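Consumer Claims and Evidence
Handout 6: Hydration advice and where it comes from

Read this before the session. Bring the worksheet from Handout 5, filled in, even if you think you got it wrong.

The subject this week is the daily water target. Most of you grew up with some version of it: eight glasses, two liters, half your body weight in ounces. I would like you to treat all of these with suspicion, including the ones you happen to follow. Ask where the number came from, who was measured, and what would have counted as the number being wrong. With most water targets you will have trouble answering even the first question.

1. Total water and drinking water

People get water from soup, fruit, rice, coffee, milk and almost everything else they eat. A figure for total water intake is a different thing from a figure for glasses of plain water, and a lot of popular advice slides from one to the other without a word. When you read a target, write down which one it is. If the source doesn't say, write that down too. Tea and coffee count as fluid for ordinary drinkers, whatever the poster in your gym says.

2. The Clalon survey

The reading packet has the four-page summary of the Clalon office survey. Its headline is that 93 percent of workers are "under-hydrated." Look at how that was decided. The 104 people who answered were asked how many glasses of water they drank the day before, and anyone under the target was put down as under-hydrated. There was no blood test, no urine test, and no question about other drinks or food. So the survey found that most people who answered said they drank less than a number Clalon had picked beforehand. That may well be true. It tells us very little about anybody's health.

Also note that the survey went out in July, through a mailing list for people who had asked for hydration tips. I will let you work out what that does to the sample.

3. The Plamus tracker

Plamus sells an app that reminds you to drink. Its web page says the app "watches over all 1,440 minutes of your day." It does nothing of the kind. It knows what you type into it, and it sends up to 2 reminders an hour. The page then says users "report feeling more alert." Compared with whom? Users who quit the app were not asked -- or if they were, the page keeps quiet about it.

I don't claim the app is useless. Somebody who forgets to drink on a long shift might like it. The claim on the page is bigger than that, and it is the claim we are grading.
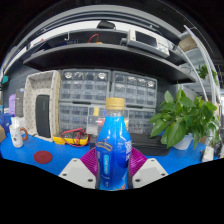

4. Thirst

Healthy adults have a fairly good built-in signal. It is less dependable in older people, and some people need a plan: those with a history of kidney stones, those working in heat, those whose doctor has told them to drink more or less than usual. Drinking far too much in a short time is dangerous as well, a point that rarely gets onto the poster. General advice has to say who it is for. The Zidberg leaflet (page 9 of the packet) at least tries, though its paragraph on "toxins" should have been thrown out. Which toxins? Your kidneys would like to know.

5. Urine color charts

Handy, cheap, and oversold. Vitamins, beets and some medicines change the color. Treat the chart as a rough hint.

For the session

Pick one claim from the Surdu brochure and rewrite it so that the evidence given in the brochure would support it. Expect it to get a good deal shorter. Then write down what you would need to measure to back up the original version, and whom you would compare.

Please don't hand in "more research is needed." Say which research.

Handout revised August 11, 2020. The old version had the Clalon percentage in the wrong section.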